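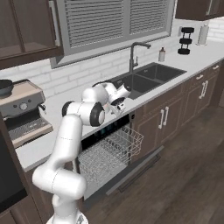

I have cooked on the same gas stove for 10 years and I never gave the air in the kitchen much thought until last February, when I stood in the hallway after frying fish and noticed that my coat smelled of it. The coat hangs by the front door, which is as far from the stove as you can get in this apartment without going outside.

So this is a post about range hoods, vents, and what I changed. It took most of the winter, on and off. I am writing it down mainly for my sister, who is about to move into a place with the same setup, but other people in older buildings may find some use in it.

The hood I had was the recirculating kind. I knew that in the sense that I had once read it in the lease, but I had never thought about what it meant. There is no duct. The fan pulls air up through a metal mesh, then through a charcoal pad, and blows it back out the front at about the height of your forehead. The mesh catches grease. The charcoal is supposed to catch smell. Neither one does anything for moisture or for what comes off the burner.

I took the mesh out and it was brown. I soaked it in the sink with dish soap and hot water and baking soda and it was still brown, so I did it again with a degreaser and got it most of the way back to silver. The charcoal pad was a different matter. You can't wash those. Mine had the manufacturing label still on it, and from the condition I would say it was the original pad from whenever the hood was put in. The instructions I found online for that model say to replace it every few months if you cook daily.

A new pad cost less than lunch. I put it in on a Wednesday evening and fried onions to test it. The smell in the hallway was less. It was not gone, but I could hang my coat up.

That would have been the end of it, except that by then I had started reading about kitchen air, and I had bought a small particle monitor. It's a cheap one made by Lurnex, a white box with a number on the front. I don't claim it is accurate. What it is good for is comparing one hour with the next. Sitting on the shelf overnight it would read 10 or a little under. Making toast took it to 40. Searing a pork chop took it over the top of the scale and it stayed high until I had finished eating and washed up.

The interesting part was how much the small habits changed that number. I kept notes on the back of an envelope, and these are the ones that made a difference.

Turning the hood on before lighting the burner. I had always turned it on when I noticed smoke, and by then the stuff is already out in the room. If the fan has been running for a minute or two the air is already moving in the right direction.

Using the back burners. The hood sticks out only as far as the middle of the stove. Anything on the front burners goes straight up past it. I moved the big pan to the back left and left the front for the kettle. It is a bit awkward reaching over, and I have had to turn the pan handles sideways so I don't catch a sleeve.

Opening two windows and not one. With only the kitchen window open, nothing much moves. With the bedroom window open as well, you can feel the air come down the hall. In winter this is unpleasant, so I do it for the length of the cooking and then shut the bedroom one.

Putting a lid on things. I feel foolish writing that down, but I had a habit of leaving everything open so I could look at it.

Changing the oil. I had been frying in unrefined olive oil at a heat it doesn't like. For the hot pan I now use plain canola.

The landlord's building manager is Bahman Jafarzadeh, and I asked him whether a real duct was possible. I expected a flat no. He came up with a flashlight and a tape measure and we pulled the top cabinet apart. There was a capped round hole in the outside wall, behind the cabinet back, painted over. At some point there had been a ducted hood and somebody had swapped it for the recirculating one, probably because it was cheaper or quicker to fit. He said he'd seen the same thing in two other units on the Ilton Street side.

He agreed to open it back up if I paid for the hood. I thought that was fair, and I got it in writing that I could take the hood with me or leave it and be paid something for it. If you rent, get that part in writing. It took three emails.

Picking the hood was the dullest part of the whole thing. The showroom had a row of them on the wall, all switched off, and the man there mostly wanted to talk about lights. What I cared about was depth, noise, and whether the filter would fit in my sink. Depth I have covered. On noise, the lowest setting on the one I bought is quiet enough to talk over and the highest isn't, and I use the lowest nearly all the time. A quiet fan that you leave on is more use than a strong one you can't stand. As for the filter, mine is a pair of small ones. The single wide kind would have had to be washed in the bathtub.

The work itself took a morning. Bahman cut out the old cap, fitted a new one outside with a flap that closes when the fan is off, and ran a short length of rigid metal duct. He was firm about rigid. The flexible ribbed type is easier to bend around things, but it collects grease in the ridges and slows the air down. The duct goes straight up, makes one turn, and goes out. I lost one shelf of the cabinet to it. The spices that lived there are now in a drawer, lying on their sides, and I have thrown out a jar of allspice that moved with me from my last apartment.

There was one problem. With the new fan on high and all the windows shut, the bathroom door would pull itself closed. The fan was taking out more air than the apartment could let in, and it was finding it wherever it could. Bahman told me to crack a window whenever it was on high and not to ignore that, because with gas appliances you don't want air being dragged back down a flue. The water heater is in a closet near the kitchen. He checked it with the fan running and said it was drafting properly, and I bought a new carbon monoxide alarm anyway, as the old one was past its date. I set it on the wall outside the closet.

Results, according to the little white box. Onions on the back burner, hood on low, barely any change. The pork chop, which used to go off the scale, now peaks at 70 and is down to 21 by the time I've set the table. Toast is still 40, as the toaster is on the other side of the room. I have considered moving the toaster and decided that I don't care.

The windows also fog up less. I hadn't connected that with cooking at all. On cold mornings the kitchen window used to have a line of water along the bottom of the frame, and there was black mold starting in the corner of the sill. I cleaned that off with diluted vinegar in the spring and it has stayed off.

If you don't have an outside wall or a manager who owns a hole saw, I would still do the first half. Wash the mesh, replace the charcoal, use the back burners, start the fan early. That got me a good part of the improvement for very little money. A friend in a studio with no hood at all uses a box fan in the window, blowing out, and says it works well as long as the curtain is tied back.

Next I want to look at the burners themselves. The front right has a yellow tip on the flame that the others don't have. I have read that it can be a dirty port or a bad air setting, and I've cleaned the ports with a pin, with no change. Bahman is coming back to look at it, and until then I am leaving that one off.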